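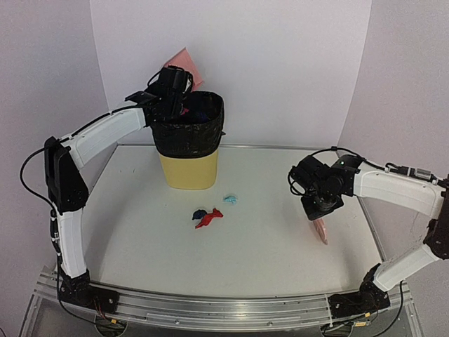

Lined bin on the white table, pink item held over it

Forum > Sailing > Crewing and Passages > Watch Systems

Two-handed watch schedule for an 800 mile passage

Asked by Ayman Twal

My co-skipper and I are planning an 800 mile offshore leg in June on a 30 foot sloop, the Fikach. Windvane steering, AIS with alarm, no radar. We have done overnights but never more than two in a row. Is 3 on, 3 off realistic, or should we go longer at night? Also, does the off-watch person need to be called for every sail change?

Answer from Ainhoa Toledo

Three hours at night is workable for the first two nights. After that most pairs get better rest on four or five. We ran this on the Mondenon:

2000 to 0000 A
0000 to 0400 B
0400 to 0800 A
Daytime loose, each person gets one block of at least three hours.

Swap A and B every second day if one of you hates the midnight slot. Reef before the 2000 handover, even if it costs half a knot. Standing rule: no one leaves the cockpit at night unless the other person is awake and knows about it. A headsail furled from the cockpit does not need a call. Anything at the mast does.

Write barometer, course, log and traffic at each handover. Ours at one midnight change read 994 and falling, and that line in the book was why B put the third reef in early.

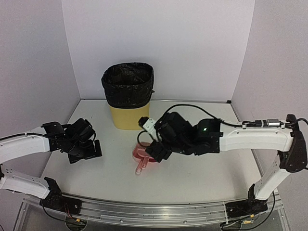 Bin with black liner, back of the table

Answer from Wael Farouk

depends on the people. we do 6 on 6 off and its fine

Answer from Abdelkrim Alaoui

Agree with Ainhoa on the reef. Two additions. Set the AIS alarm by closest point of approach and time, and test that it can be heard in the sea berth with the engine running. Second, do not start the system on the first evening. Start it at noon on departure day, so that whoever has the midnight watch has already slept once.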